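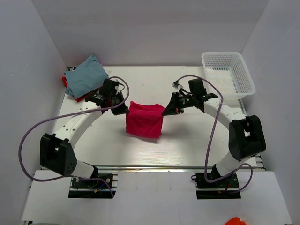
Magenta cloth held up, light blue and red pile at the back, empty basket at the back right.

Folders wanted - part-time, Trultdale

I run Vusix, a small laundry and folding service on the Brandão side of Trultdale, and I'm looking for two people who like folding clothes. I mean really like it! If you refold the towels at your sister's house when she isn't looking, please keep reading.

The work is simple to explain. Clean laundry comes to the table, you shake out each piece, find the edges, fold it, smooth it and add it to the pile. T-shirts and pillowcases mostly, plus the odd fitted sheet (I'll teach you my way, and you're welcome to teach me yours). We keep colors together where we can and each customer's things stay in their own order from start to finish. Please don't mix the piles - I've had to make those phone calls and they're no fun.

Hours are 28 a week, mornings, with a longer break in July when half the town goes to the lake. The job runs 52 weeks and I'd love it if you stayed on after that. You'll be on your feet a lot, so bring comfortable shoes. There's a radio, and we take turns picking the station.

No experience needed, but you should have a good eye for a crooked hem and not mind doing the same thing over again until it looks right. A little patience with slippery fabrics helps too.

To apply, drop a note at 426 Tevden Street or put it through the mail slot if we're closed. Tell me when you could start and which item of clothing you hate folding most. Notes in by 2020-01-18, please.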